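Dritstead cell 2, monthly inspection, October
Unit: Darach two-arm bench, hours on the counter 3249

1. E-stop. OK. Both arms stopped dead on the first press. Love the new button!

2. Arm base bolts, left and right. OK. All paint marks still line up.

3. Front mounting plate. OK. Plenty of white scuffs, none deep. Screws checked by hand, all snug.

4. Purple cables. OK, with a comment. Run each arm through its full reach at 80 percent speed and watch the loop at the elbow. Ours has nice slack now and doesn't tug at all. The white clips are a huge improvement over tape (thank you, whoever ordered them).

5. Small boards at the front, orange wires. OK. Connectors seated, no rubbing.
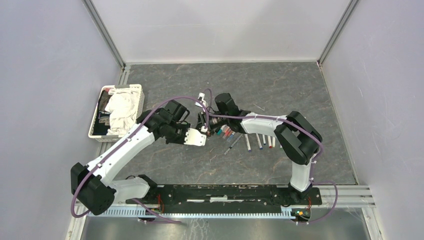 6. Slotted cable tray. OK. Cleared a bit of lint and tucked one black wire back in. Please keep this one tidy, it makes every repair so much faster!

7. Gripper fingers. Left OK. Right has a little play, nearly a millimeter at the tip. Still picks up markers beautifully, but a Wemar finger kit is on order and I'd like to fit it before the next long run.

8. Joint housings, listen for noise at 100 percent. OK. Really smooth, best this cell has sounded since we built it.

9. Frame posts and walls. OK. Scuffs only, wiped down.

Result: pass, cell back in service. Item 7 stays open until the kit is in.

Checked by: Ngô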